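Two-arm bench cell: lid arm drifts low after warmup
Cell Setup and Maintenance > Small arms and cobots

hengstrom
I look after a bench cell at Irnine in Novitville. Two arms on the back edge of a table, two-finger grippers, one brown mat over most of the top. The job is a kitchen one. The left arm (robot's left) picks the lid up by its knob and sets it on the pot, the right arm handles the pot.

It runs well from a cold start for 70 cycles or so on a good day, then the lid arm starts closing low on the knob. By 300 cycles it touches the glass on the way down and the force stop trips. If I power down over lunch and start again it goes back to being fine.

Already done:
Base bolts checked with a torque wrench, all four on each arm
Gripper fingers off, cleaned, refitted
Home position redone on both arms
Payload values entered again for the left arm, with and without the lid

The cell total was 1,456 cycles when I started keeping notes on this. Before that I can't say if it did it or not.

gearlash
Which joint moves? If you only look at the gripper you'll never find it. Park the arm at one pose cold, put a dial indicator on the wrist, run it warm, park it at the same pose and read it again. Then do each joint.

Mk_Oduya
Could be plain thermal growth. Small arms get warm at the shoulder and elbow and the links get longer. Not by much, but at full reach it shows at the fingers. Most people just run a warmup program and teach the points after that.

hengstrom
Warmup was my first idea too. I ran the arm through empty moves before the first cycle and taught the knob pick again warm. It was better and it still crept down later in the shift. I don't have a dial indicator here but I can borrow one from Guo in the tool room.

gearlash
Borrow it.

pallet_row9
Before anyone tears a joint down, what's under the mat? If it's thick and soft then the lid sits at a different height every time it gets put down, and it has nothing to do with the arm.

hengstrom
Thin mat, not taped. White tabletop under it, and the table is level both ways.

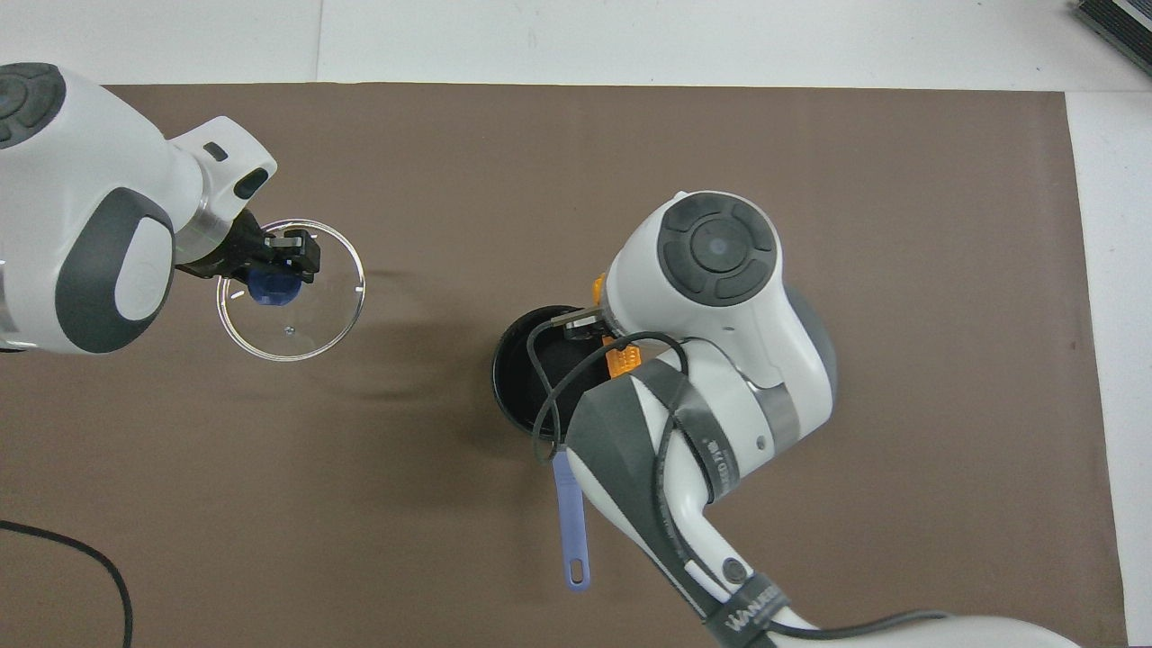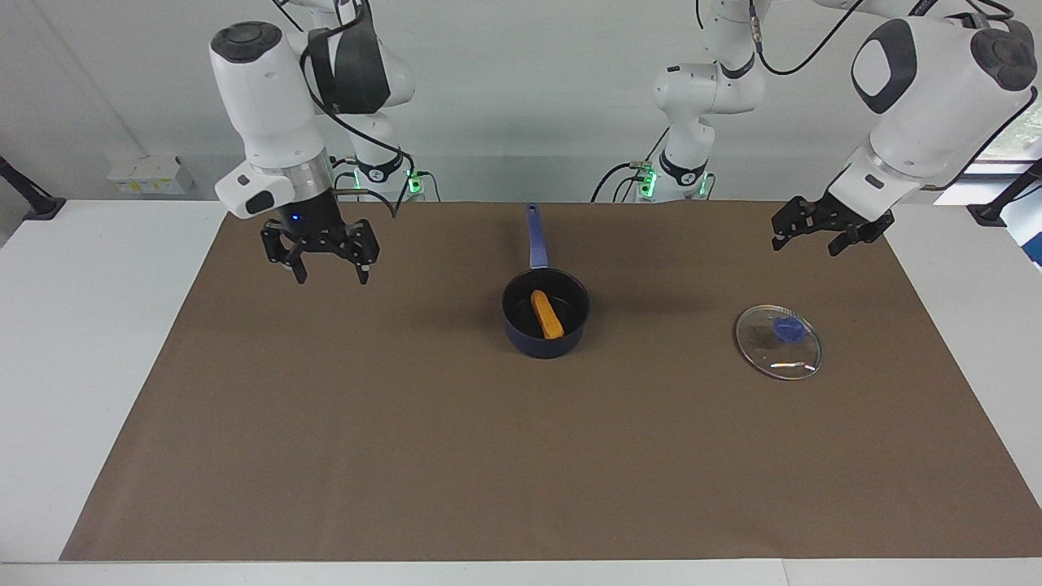

Both arms at the mat, with the pot and the lid.

pallet_row9
There's a crease running between the lid and the pot in the first one, and a few faint ones in the second. I'd deal with those first. A lid with its rim on a ridge sits tipped, and the knob tips with it.

gearlash
A crease doesn't care if the motors are warm. He said it comes back good after a power down.

pallet_row9
He also said he stops for lunch. What happens at lunch? Does somebody straighten the mat?

hengstrom
Fair question. I do pull the mat square before restarting. I've been doing it out of habit and never wrote it down.

pallet_row9
Well, there you go.

gearlash
That makes it two things changed at once, so you can't tell which one fixed it. Doesn't make it the mat.

chenxi_s
I'd look at the cables before either of those. In the first picture, on the arm on the right, the black cable loops off the wrist and drapes around the elbow. If the lid arm is dressed the same way, the cable can pull when the elbow folds. A cable dragging on the wrist won't move a stiff joint very far, but it throws off the force reading, and you said it's the force stop that trips.

Mk_Oduya
Seconded. Also check what the strap on the lower part of that arm is holding, the one with the white lettering. If a strap pinches the cable at one spot then all the slack has to come from the other end. I've had to redo a harness for exactly this.

hengstrom
Both arms were dressed by me and Haoran Bai in September, same method on each. The slack was set with the arms in the home pose. We did not check it with the elbow fully folded.

chenxi_s
Then that's your next job. Put the arm in free drive, take it by hand through the whole lid path and watch the loop. You want slack left over at the tightest fold. Mark the cable with tape at each strap so you can see later if it has crept.

gearlash
I still want the dial reading. All of this is guessing until there's a number.

q_ding
We have a cell close to this one, also pot and lid, and ours did lose the pick height slowly. It was the fingers. The knob is hard and smooth and the pads on our fingers had worn in a groove, so the knob slid down in the grip as it closed. Cleaning doesn't show it. Lay a straightedge across the pad and hold it up to a light.

Mk_Oduya
Would that get better after a power cycle, though?

q_ding
No, ours didn't. But if he has more than one fault going on I'd rule it out, it takes two minutes.

hengstrom
I'll do them one at a time and leave the mat alone while I do it. Order will be: straightedge on the pads, free drive for the cable, then a long run with the indicator on the wrist at a parked pose. Mat last.

pallet_row9
Mat last, when it's the only free one. OK.

hengstrom
It's last so that it stays the same through the other tests. I'm not arguing against it.

hengstrom
Results, same order as above.

Pads: flat, no light under the straightedge. Left them as they are.

Cable: chenxi_s was right about the slack. On the lid arm the loop went tight just before the elbow reached its fold for the place move. Opened the two upper straps, fed more cable toward the elbow, closed them again with the arm folded. Taped marks at both. The force reading at the folded pose is steady now, before it jumped around.

Indicator: ran 300 cycles with the mat untouched and parked at the same pose every 70. The needle moved a little in the first stretch and then stayed where it was. Looks like normal warmup to me.

With the cable fixed the force stop did not trip once. The arm still closes a bit low on the knob late in the run, but it clears the glass.

gearlash
Good, so the joints are off the list. Leave the warmup in and teach warm.

pallet_row9
And the part that's left over is the mat.

hengstrom
Probably. Haoran measured the mat corners against the table edge before and after the run and the front corner on the lid side had walked 16 mm. There was a ridge behind it.

Mk_Oduya
16 is a lot. What is pushing it?

hengstrom
The place move for the lid, I think. It comes down with some sideways travel still in it. I've added a stop directly over the place point and a slower straight descent in Stedo (our sequence software). It costs us a little on cycle time.

q_ding
Did you tape it down too?

hengstrom
Double-sided tape on the back edge and both sides. Front left free so it can be lifted for cleaning.

chenxi_s
I'd tape all four. A loose front edge is the one people lean on.

gearlash
I'd leave tape off completely and clamp a thin bar across the back. Tape leaves glue on a white top and then you're scraping it every month.

pallet_row9
Clamp bar is one more thing for the arm bases to hit. Tape is fine. Change it when it lifts.

gearlash
It can't hit the bases, the bases are bolted down. But the upper links come down low at the back when the arms reach behind the pot, so OK, it would have to be a very thin bar.

hengstrom
Staying with tape for now. These went into the weekly sheet:

Pull the mat flat and measure the front corner on the lid side to the table edge
Check tape marks on the cables at both straps, both arms
Free drive each arm once to full elbow fold, look for slack
Straightedge on all four finger pads
Warmup program before the first pick, no teaching of points on a cold arm

The right arm gets the same cable change tomorrow morning. Its loop is the one chenxi_s pointed at and it hasn't been touched yet.

chenxi_s
Do the straps from the wrist down. If you start at the base you'll end up with the extra length in the wrong place and have to open them all again.

hengstrom
Will do. I'll post the corner measurement again after the next long run.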